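Monday, August 9, 2021

Glaze tests, batch 52. Kiln came down overnight and I got the lid open before coffee, which was greedy of me, but the shelf was cool enough to handle so no harm done.

The Tamever celadon ran again. It crawled right off tile 7 and glued itself to the cookie underneath (glad I bothered with cookies this time!). I think I'm still putting it on too thick, and Milovan thinks it's the silica. We went back and forth on this most of the morning – he wants to cut the feldspar, I want to just dip faster and see. So we'll do both and somebody gets to be smug on the next firing.

The Otevitz clay held up great. No cracks in the bases, nice toasty color on the unglazed feet. I weighed out 875 grams of the dry mix for the next round and left it in the lidded tub by the sink, so please don't use it for slip.

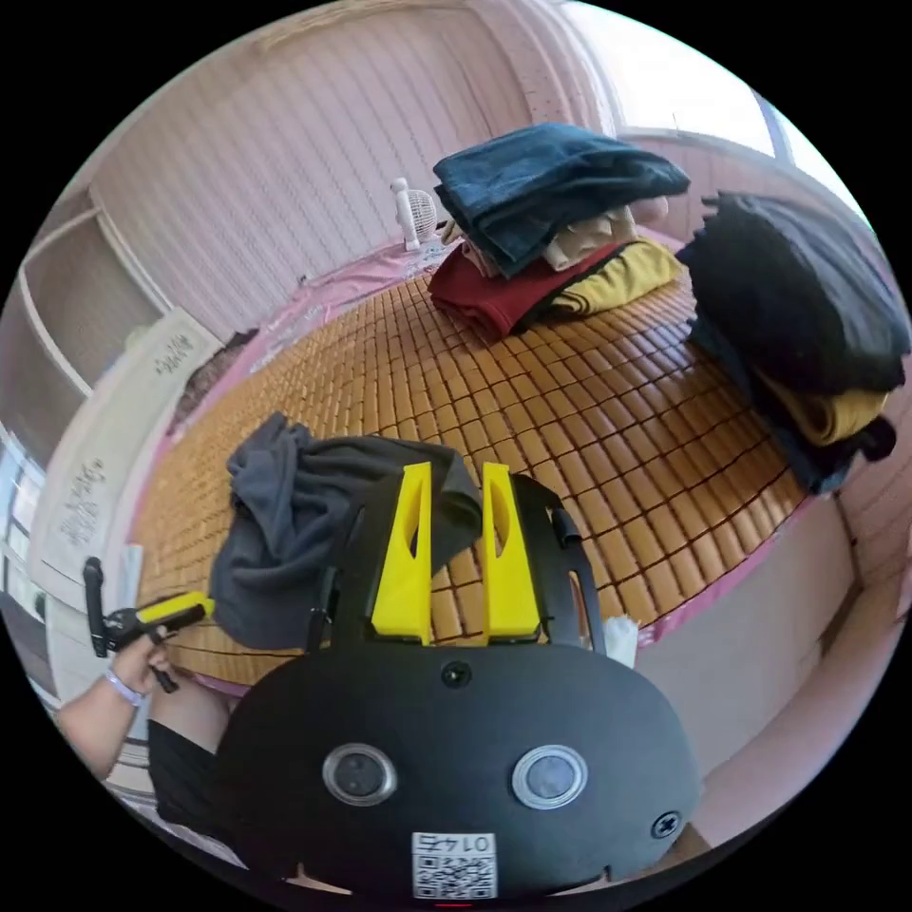

Yellow fingers up, hand on the handle at left.

Bujar, the sieve is yours to wash, it still has your iron wash in it from March. Next up: three thin dips on fresh tiles, and the Dervishi white over the top on two of them.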